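Farnville's water testing bench is back, and I took my tank water along

If you live out past Lirkby Road like I do, you'll know the drill. The rain hits the roof, the roof feeds the tank, and the tank feeds the kettle. I've been drinking mine for eight years and had never once had it tested. My neighbours haven't either, and they've got a possum.

So when the council said the free tank water checks were coming back to Farnville this winter, I rinsed out a jar and got in the queue (the wrong jar, as I'd soon learn).

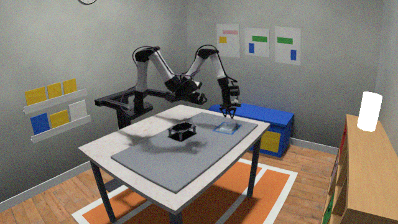
A blue-rimmed tray and a black holder on the grey mat.

The checks stopped when the old Memon Street depot closed, and for a while the nearest place to take a sample was a private lab in Cliken, a fair hike and not cheap. I rang them in June and got a price that made me put the kettle on and think about something else. Now you can drop a sample at the Farnville library during opening hours, and it costs you nothing if you're on tank or bore water inside the shire.

There are 3,000 tanks on the council's books, and plenty more that aren't on anybody's. You don't need to be registered to bring a sample in. I asked, because I wasn't sure I was!
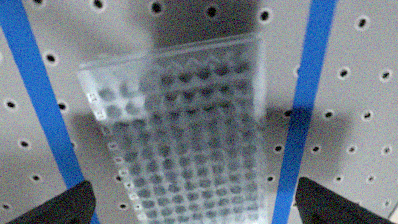

By Theerawat Yimyam
Farnville, July 2026

Back to the jar. Mine had held pickled onions, and the woman at the library desk could smell it from where she was sitting. She was very kind and handed me a proper sterile bottle with a label and a little sheet of instructions, so off home I went again.

You run the tap for three minutes first, fill the bottle to the line and keep your fingers off the inside of the lid. Then it goes in the fridge until you leave the house. They want it at the desk within four hours, so don't do what I nearly did and stop for a long lunch at the bakery on the way.

Your sample gets looked at for bacteria, acidity and a couple of metals, lead being the one they care most about around here with all the old roofs and flashing. Results come by email or post. If something's off, somebody will ring you and talk through what to do, whether that's cleaning the gutters, a new filter or just boiling the water for a bit.

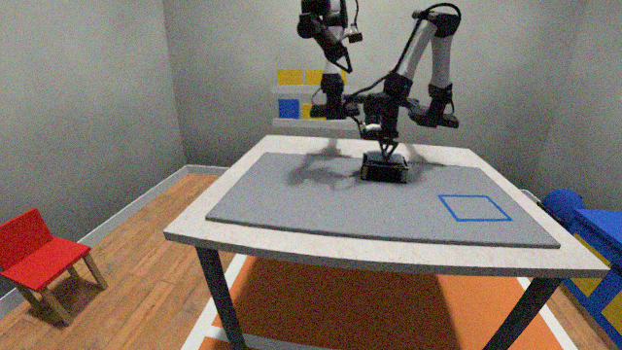
A gripper angled down onto the black box.

I'm still waiting on mine. In the meantime I've been up the ladder and pulled a good bucket and a half of leaf muck out of the gutters, plus a tennis ball I don't remember ever owning. My first flush diverter was blocked solid too, so that's been cleared and hosed out.

Bottles are at the library's front desk, with a limit of one for each household. The checks run until the end of winter. Renters can bring a sample in as well, and you don't have to ask your landlord first.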